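Unit 4: Packing mixed snack goods
Notes, W. Wiegand, March

4.1 Film and product visibility
Clear film shows the baked goods directly, so crushing is found by eye. Printed film needs a check by hand.

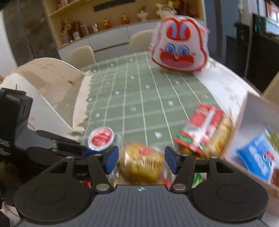 4.2 Carton loading
Load boxes upright against the wall, then bags — seals up. Limit per carton: 87 items or 200 mm fill depth.
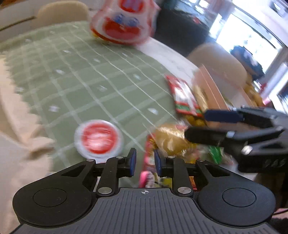

Sorting precedes loading. Rigid, flexible and round packs form separate groups. A tall carton kept behind the packets, as on the green cloth, leaves the front of the table free for sorting.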